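Tuvel two-finger hand grippers with foam pads: review after one season at our bench

I am responsible for two Tuvel hand grippers which we use at one small table to record cup handling. People take the grippers in their hands and do the task, and later the robot arm must learn from it. My colleague Ifigeneia Lazaridis does the learning part. My part is that the grippers are in good order every morning, so this review is mostly about setup and care. If you want to read about software, I am not the right person.

We bought the pair in June through Ukska, together with a bag of spare pads and the cables. Everything came in one carton, well packed. The manual is short and the drawings in it are better than the words.

Setting up

The first setup took me one long afternoon. The second time, after we moved the table, I needed less than an hour. The most work is the alignment of the two fingers. They should meet flat over the full length of the pads. If one finger is turned even a little, the pads touch first at the tips and a round object rolls out when you lift it.

I do the alignment in this order. Open the gripper fully and look from above, with the fingers over a plain, light surface. Check that both stand at the same angle. Loosen the screws of only one finger, close the gripper slowly on a sheet of paper, and tighten while it is closed. Pull the paper. It should come out with the same resistance at the top and at the bottom.

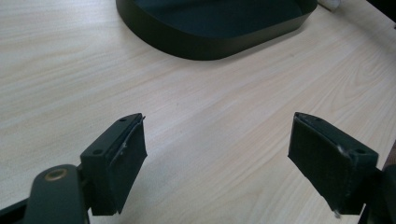
Do not tighten too strongly. The blocks are plastic, and at our place Spyros Vasilakis managed to spoil a thread in the first week with a long key. Ukska sent a new finger and did not ask many questions, but we waited seven days for it.

The joints of the arms turn in small bushings. The manual says one drop of light oil after each 3000 closings. We use a thin Fuchs oil that was already in the workshop, put on with a toothpick, and then I wipe everything twice. Oil on the foam is the worst thing that can happen, because it can not be washed out and you must change the pad.

The pads

The foam is both the best and the weakest part of this gripper. It holds smooth and uneven objects very gently, also a cup with a crumpled surface, and it forgives a bad approach. I tried before with hard rubber from Tolari and the cups slipped much more often.

But foam collects everything. Lint and small threads stay on it and the edges become frayed. I go over the pads with sticky tape before the first recording and again at noon. A thread hanging from the lower edge should be cut with small scissors and not pulled, otherwise a piece of foam can come with it.

Our first set of pads lasted 1830 closings before I was not satisfied anymore. The second set lasted longer, I think only for the reason that I had learned to clean it properly. To change one pad takes nearly 20 minutes if the old glue comes off nicely. Let the new glue rest over the night, even if the package says less.

Cables and the table

Each gripper has its own cable, and here I have my biggest complaint. The cable is stiff, and when it hangs badly you feel it in the wrist. Vlasta Danko, who does most of our recordings, asked me for more slack on both sides. Now the cables go down past the left and right edges of the table in a wide loop, and she is content. Look that the loop does not come over the working area, where it can pull down a light object.

We work with a rack with pegs standing over an oval tray. With two grippers near such a rack it is easy to knock the bar with the upper plate. Practice slowly first, without recording. After every knock I repeat the paper test, also when the person says that it was nothing.

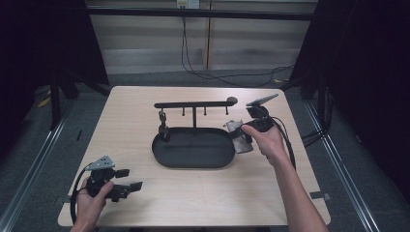
What I check every morning

Pads clean, no loose threads.
Screws of both fingers, by hand with the short key.
Paper test, left gripper and then right gripper.
Cables, from the plug up to the grip.
Open and close ten times and listen. A dry joint makes a small click.

Price and opinion

We paid 162 euros for each gripper, without the spare pads. For this money I find the construction good. The play in the joints is still small, and all the parts which wear can be changed at home with one key and a little patience. I would like a softer cable and a second set of pads included in the carton, and metal inserts for the screws would have saved us that finger.

I would buy them again for a light job like ours. For heavy objects I can not say, we never tried.

Leonidas Michailidis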